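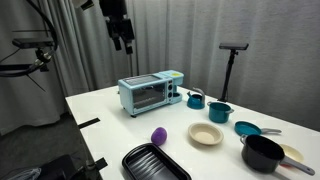 Clearing a table is still harder for a machine than loading a pallet, according to the engineering lead at Lultus, reached by phone from Gernside. Toy kitchenware, the lead said, "is light and forgiving. A full kettle isn't." Over 193 trials the arm failed 18 times, mostly on handles. "Thin handles, long handles. The grasp slips and the pot rotates."

Shop-floor work in Bainbridge goes better: 2 stations, fixed bins. Homes? "Not yet. Ask me in January."

We use cookies. Accept | Settings
2 comments
Back to top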